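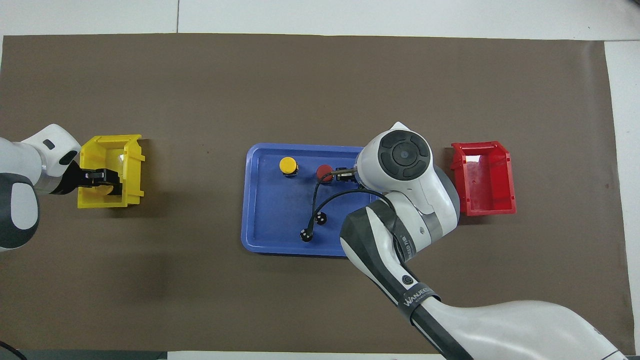 Hina Bhutto, doctoral candidate in food and travel studies

Figure 1. Brown mat and yellow plastic bin on a white tabletop.

4.2 Breakfast as a reason to stop

I'll start with the pie shop, since everybody I met in Mullorent did. Ask at the servo where to get something to eat before eight and you'll be sent to the pie shop, even if you've just said you don't eat pies (I don't, and I was sent there on both mornings of my first visit). My argument in this section is that early food is what turns Mullorent from a place people drive through into a place they'll say they've been to, and that the visitor literature has mostly missed it by asking about dinner.

The survey went to 300 travellers at the highway rest area and on the main street, all of them on the way between Povmont and the coast. I wanted to know where they had pulled over, what they ate and whether they'd planned it. Of the 100 who had stopped in Mullorent for longer than it takes to fill a tank, 49 named breakfast or morning tea as the main reason. I had expected the lookout to win easily! It has the brown signs, it's on the fridge magnets, and it came in well behind a toasted sandwich.

What people meant by breakfast was looser than my form allowed for. I'd put in tick boxes for "cooked", "bakery" and "drink only", and then spent a good deal of time writing in the margins, as people told me about a cheese scone eaten on the bonnet of the ute, or a flat white and half of somebody else's bacon roll. One couple had driven back 11 kilometres for a second custard tart. I coded them as "bakery", which hardly does them justice, and I come back to the coding in section 4.4.

The interviews with owners filled in a side of this I couldn't get from travellers. Opening at half past five is hard on a small kitchen, and the owners who do it talked less about tourists than about shift workers, school bus drivers and the blokes from the quarry. Visitors benefit from a timetable that was set for somebody else. The owner of the Tuhumury Tearooms put it to me this way: "If the quarry shut I'd sleep in till seven, and your tourists could bring a muesli bar." I've thought about that a lot. A regional food trail, of the sort proposed for the Povmont end of the road, tends to begin with what visitors want and work backwards to the businesses. Here the locals come first and the visitors tag along.

Wirnutlow makes a useful comparison, being the next town along and much prettier (sorry, Mullorent). It has a riverside park, two galleries and a very good lunch place, and nothing open before nine. Travellers in my sample described it warmly and had rarely got out of the car. Two of them remembered it as the place where they were still full from Mullorent. I don't want to lean too hard on that, as the survey ran in April only and mornings were already getting cold, which may well have made a hot pie look better than it would in summer. The warm-weather round of interviews is taken up in the next section.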